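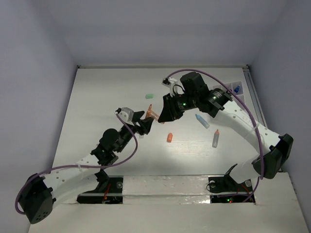 **Garden workshop's two-armed sorter goes on show, with a long list of ifs**

Friday, October 19, 2018

DRISTAU — The people who rent benches at the Garden, the shared workshop behind the old bus depot, have spent their evenings since June on a pair of robot arms that are supposed to handle small bottles: pick one up, pass it across, see to the cap and put it away in a tray with compartments. They call the project Skusoner. This week they opened the doors and let the neighbors have a look.

It is a good-looking piece of work for a group of this size. The two arms, black at the joints with white links, stand at the front of a pale table closed in by plain walls. Each one has a camera mounted over its gripper and a purple cable running back along the arm, held with a cable tie. The bottles are small ones with pointed tips, in several colors, and the table had a few of them lying about.

Whether the thing is useful is another question, and the answers on offer were not very firm.

"It will do a whole tray by itself," said Amra Vidmar, who started the project and has paid for most of the parts. Asked when, she said by spring. Asked whether it had done one yet, she said it had done most of one, on a good night, with somebody standing by to straighten a bottle that had rolled.

Vidmar refills glue and ink bottles for a small mail-order business, and it is dull work that she would gladly hand over. By her own count the arms need 8 minutes to get through what she does by hand in 2. She expects that to come down. She also expected it to come down in June, according to a sheet still pinned next to the workshop door, where the target date has been crossed out and written in again lower on the page.

The trouble, she said, is the bottles. They are light and see-through, they roll, and a gripper that squeezes hard enough to hold one can just as easily push it out of the other gripper's fingers. Handing a bottle between two arms is the part visitors like best. It is also the part that goes wrong most often. During Wednesday's opening this reporter watched 12 handovers tried in a row. Some were clean. Others ended with a bottle on the table and Vidmar reaching for the stop switch, and she did not want a score printed.

There is a simpler way to do the job, and several people in the room brought it up. A single arm and a clamp screwed to the table would hold a bottle steady while the cap is dealt with. A hand-cranked capper would do it for the price of a decent dinner. Vidmar has heard both suggestions. Her reply is that a clamp fits one shape of bottle and she has customers who send her all kinds. That may be so, but the arms have so far been tried with one general type, and the white tray they are meant to fill was picked to suit it.

Money has been another sore point. The Garden gave Skusoner free bench space for the summer, and a few members who pay full rent have grumbled. Ghiță, the hardware shop on the corner, supplied screws and cable ties at cost and has its name on the flyer. The flyer also says the arms will "change how small makers work," a sentence Vidmar said she did not write and would take out of the next printing.

To be fair to the group, they have not hidden much. Visitors were allowed to stand close, ask whatever they liked and watch the failures along with the rest. The wiring at the bases is in plain view. A teenager who asked why the arms paused before each grab was given a long and patient answer about cameras and lighting, and was invited to come back and help.

What is missing is a plain number: bottles finished in an hour, with hands off. Vidmar says she will start keeping that record next month and post it by the door — next to the old schedule, presumably. Until it goes up, people thinking of ordering a pair for their own kitchen table should hold on to their money.

The workshop is open to visitors on Wednesday evenings. Entry is free, and there is a jar for parts.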